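Trovel Household Goods Reuse Scheme
Progress report to the Vesari Fund, second period

This report covers the work done up to the end of June. The first period was spent on the lease and the shelving. In this one the store has been open to families referred to us by the housing office and by the school at Wimenano.

We received 1048 items and passed on most of them. Kitchen things go fastest. Bedding is slower because we will only give it out laundered, and the laundry we used in spring put its prices up. We have moved to a smaller one run by the Alemayehu family, who collect in the morning and return by 4 pm.

89 households were supplied, against a target of 75 in the grant agreement. Single people moving out of hostels made up a larger share than we had planned for, and they ask for different things: one good pan, a kettle, cleaning products, food wrap. We have changed the starter box to suit and no longer put in serving dishes unless somebody wants them.

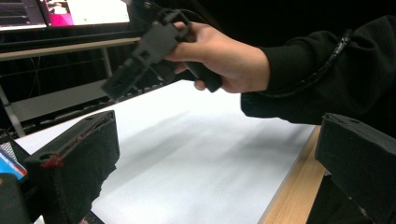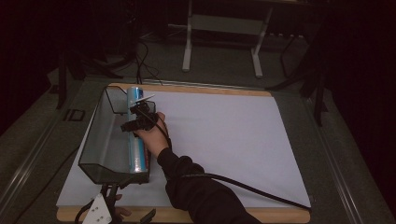
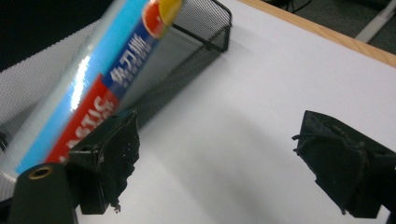 Delivery remains the weak point. The van was off the road for most of May with a gearbox fault and we hired a replacement, which cost 500 pounds that was not in the budget. We covered it from the underspend on printing. The van is now back in use, but it is old and we would like to discuss a contribution towards another one in the next round.

Birger Westerberg has taken over the bookings and keeps them in a single diary, so the double bookings mentioned in our last report have stopped. He works mornings only. Calls after 1 pm go to the answering machine and are returned the next day.

We sent out 51 feedback forms and have 22 back. The commonest complaint was the wait for a cooker, at present five weeks. Gas cookers have to be checked by a registered fitter and ours comes once a fortnight. A second fitter has agreed to start in the autumn.

The accounts for the period are attached, with the revised delivery budget on a separate sheet.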